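Call for participants: help us build and test hand-held grippers at the Provdale shared workshop

Posted 27 Jun 2022 by Chinyere Tijani

Hello, neighbors, tinkerers, and people who have wandered in from the sewing side of the building! We are looking for 16 people to join the next stretch of the Pamus build, and I would love it if you were one of them.

For anyone new to the workshop, Pamus is the home-built gripper project that Stanisława Sadowski and I started on her kitchen counter and then moved to the back benches when her family wanted the counter back. You hold the gripper in your hand, you squeeze, and the fingers do the picking up. The recordings people make with it go toward teaching a small robot arm (we call it Jametti, and it is still mostly in boxes) to do ordinary chores around a house. We have the design to a point where it goes together without bad language, and now we need more hands than the two of us have.

What you would be doing

Each person builds one gripper from a kit of printed parts, with one of us at the bench beside you the whole way. Plan on two evenings for that, maybe three if you like to chat, which I do. After that you take your gripper to a table and practice small household jobs with it: folding a cloth, putting a spoon in a cup, moving a soap dish from one place to another. Every try gets recorded. A good session is 60 tries, and we are hoping for 3,000 from the whole group by the time we wrap up in October.

It is slow work, I won't pretend otherwise. Cloth in particular will test your patience — it slides, it bunches, and the fingers love to close on nothing at all. Fumbled tries are welcome and we keep them, so please don't feel you have to be good at it.

Who we are looking for

Anyone 16 or older. You don't need to know a thing about electronics or code. If you can use a small screwdriver and you don't mind doing the same job over and over with the radio on, you will fit right in. Left-handed people, please do write, we have very few of you!

What you get

You keep the gripper you build. There is coffee, there is usually cake, and the workshop fee is waived for as long as you are taking part. We can also pay $500 to one person who would like to be bench lead, which means keeping the kits sorted, swapping worn parts, and opening up when Stanisława and I are both stuck at work. Say so in your note if that appeals to you.

How to join

Leave a note in the Pamus box by the front door, or stop by the Kozłowski bench any evening and ask for either of us.

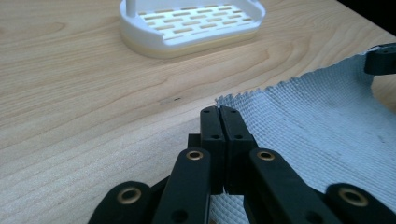 Tell us which evenings suit you, whether you have built anything before (a birdhouse counts), and whether you would like to start with cloth or with something that holds still.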